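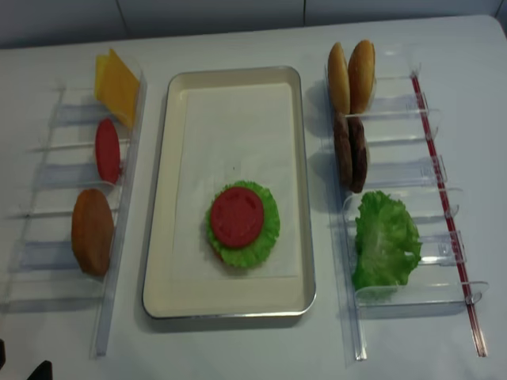
**Figure 2.** Toy food items: a cheese slice and a tomato slice in a clear rack.

### 4.2 Does menu order change what people choose?

The claim that diners favor whatever is listed first has been repeated so often that it is rarely checked. Most of the support comes from small studies run in a single cafeteria, usually over one lunch period, with no record of what had sold out by the time the last people ate. We doubt that such data can carry the weight placed on them.

Our own test was modest. At the Jillbridge and Gollwood sites, 48 adults built a burger order from a printed menu on which the toppings appeared in one of four sequences. If position matters as much as the Ackah model predicts, the first topping should have been picked far more often than the last. It was not. The first-listed topping was chosen by 24 people and the last-listed by 23, a gap too small to interpret.

A stronger effect did appear at Gollwood, where 13 people took the top item. We are reluctant to make much of it. The session there began shortly before noon, and hunger alone may push people toward quick choices – the earlier work has the same problem and does not mention it. Splitting a sample this size by site also invites patterns that would vanish in a second round.

Supporters of the Clerngate menu guidelines may object that toppings are minor choices and that order matters more for main dishes. Perhaps so, but the guidelines make no such distinction, and the studies they cite were mostly about side items. Until someone varies price and position separately, we see little reason to advise kitchens to reprint their menus.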